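May 25, 2025

Up before seven. Coffee, toast, then straight to the guest room, which I have been putting off since December. Thilini Kodikara gets here in 8 days and the bed in there still had the winter coats on it this morning. I want the room done early enough that I'm not vacuuming with one hand and answering the door with the other.

Coats first. The gray wool one has a moth hole under the left arm. I thought about having it mended and called the cleaners on Gullance Street, who want $39 for it, and the coat isn't worth that to me anymore. It went in the donation bag. The others went to the hall closet. I had to take the beach chairs out to make space, and now the beach chairs are in the hall, so that isn't finished.

Under the coats was the box from Walczak that I thought I'd lost. It had the lamp in it, the one I ordered for the desk and then replaced with another lamp when I couldn't find it. So there are two lamps. Put the Walczak one by the guest bed. It needs a bulb. Wrote "bulb" on the list.

After that I did the bathroom drawers and the bags. I've meant to do the bags for a year. Every purse and tote in the house has its own layer of stuff at the bottom, and I keep buying more of what I already own. I emptied all of them out and went through it. Receipts, a bus pass from Pidley, hand cream with the cap gone, throat lozenges stuck to the paper, hair ties, two pens that work and several that don't. A library card belonging to my sister, which I'll mail to her.

Mostly it was tissues and wipes. I buy the little packs whenever I travel, then I get home and forget them and buy more for the next trip. Some go back to when I worked downtown. I decided they would all live in one place from now on, and whoever needs one can go and get one. The open-topped container with the pale yellow paper covering is good for this. It's wide, the sides are low enough to reach into, and the paper is already wrinkled at the corner so I don't have to be careful with it. I've been saving it for no purpose, and now it has one.
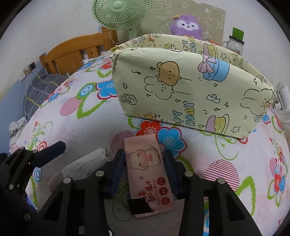 I kept the sorting simple. Anything dried out goes in the trash. Anything still good goes in the container. I squeezed each pack to check, and opened the ones I couldn't tell about, which I probably didn't need to do. The pink Super Mini Wipes with the sleeping cat on the front stay in. They're a good size for a coat pocket, and Thilini's daughter will want them for the cat if for nothing else. I should ask whether the daughter is coming for the whole visit or only the weekend part of it. Thilini's last message didn't say.

The white tissue packs are less use, as they come open in a bag and get lint on them. I kept the clean ones anyway. The rest I used up on the windowsill, which was filthy. The dirt there comes off the road, and it was worse than I expected for a window that stays shut.

Had lunch at one. Leftover rice, an egg, the end of the pickles. Need pickles.

In the afternoon I went to Denditz for the bulb and a second set of sheets. The sheets I wanted were out in the size I needed. The man at the counter looked it up and said the next delivery would be in 7 days, and that's cutting it close. I bought a plain white set for $21 instead. They feel stiff but I'll wash them twice. I also came home with a shelf liner that I hadn't gone in for. Forgot the pickles, though Denditz wouldn't have had them anyway.

Called Mom from the parking lot. Her knee is better. She's walking to the corner and back with the neighbor, and she has opinions about the neighbor's dog. She asked if I was feeding Thilini "real food" and offered to send a casserole with my brother. I said yes to that. She also wants her blue serving dish back, which I told her I returned two summers ago. She says I didn't. I looked when I got home and it was on the top shelf behind the slow cooker, so I'll send it back with my brother when he brings the casserole.

First load of sheets went in at four. While it ran I did the liner in the guest room dresser. Top drawer fit fine. The second drawer is a little narrower at the back, so I had to trim it, and I trimmed too much on one side. It doesn't matter, clothes will cover it. The third drawer sticks. I rubbed a candle stub along the runners the way Dad used to, and it's better but still not good. I'll tell Thilini to use the top two.

Put the bulb in the lamp. It's too bright for a bedside. The package says "soft white" and it may be, but it lights the ceiling. I moved the lamp to the dresser where it's further from the pillow, and that will do. The old bedside table looks bare now. I might put a glass and a water jug on it, and a book or two. She likes mysteries, or did when we shared the apartment. She used to read the last chapter first and then get annoyed with the rest of the book.

Haven't decided where the container of tissues and wipes should go. The hall table is the obvious place, near the door, but the mail lands there and it would be buried by the end of the week. For tonight it's in the bathroom beside the sink. I think the steam might be bad for the paper. Tomorrow I'll try the shelf by the back door, if the gardening gloves can go somewhere else.

Supper was soup from the freezer with no label on it. I thought it was lentil and it was split pea. Ate it on the back step. The peonies are nearly open and the ants are all over them. Heard the neighbors' kids arguing about a scooter for the whole bowl of soup, and then one of them went in and it got quiet.

Sheets are on their second wash. I can hear the machine knocking, so it's off balance again, and I'll have to go down and shift things before bed. The donation bag is by the front door with my shoes in front of it so I won't walk past it in the morning.

Left to do in the guest room: floor, mirror, curtains, the closet rod that sags. Also find the spare key. I had it at New Year's because I lent it to the plumber and he gave it back, and I remember putting it somewhere sensible. It wasn't in any of the bags.

Beach chairs still in the hall. Bed by ten if the washer lets me.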